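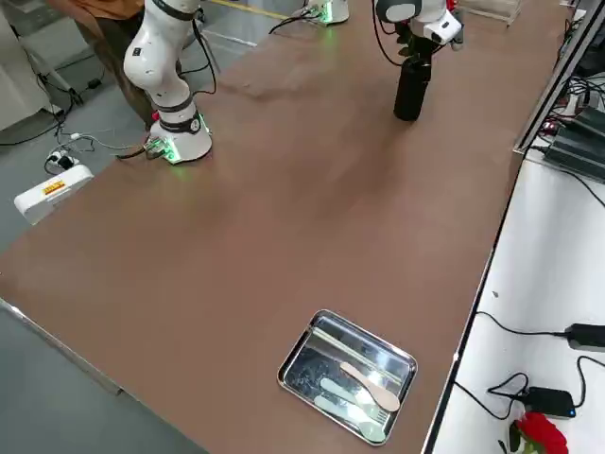
Filed under: Days Out, Gadgets & Gizmos

I had been meaning to get over to the Flirico open day in Tastarham ever since I saw the flyer back in June, and on 24th March I finally made it (45 minutes on the bus, with a very chatty seatmate!). They let us in 36 at a time, so there was a wait, but there was coffee.

What I loved was how ordinary the jobs were. A bottle, a tray with a wooden spoon in it, the sort of stuff I wash up every night without a thought, and there was an arm holding that bottle just over the table as if it were the good crystal. I could have stood there all afternoon, and I more or less did.

The part I keep telling people about is the view from the gripper itself, two big black fingers with a white wire rack off to one side.
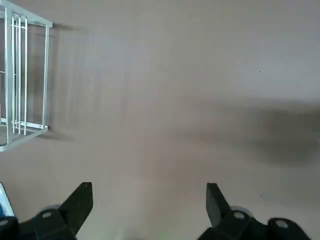 Getting there and parking

The lot on Avness Road holds about 200 cars and fills up early, so take the bus if you can.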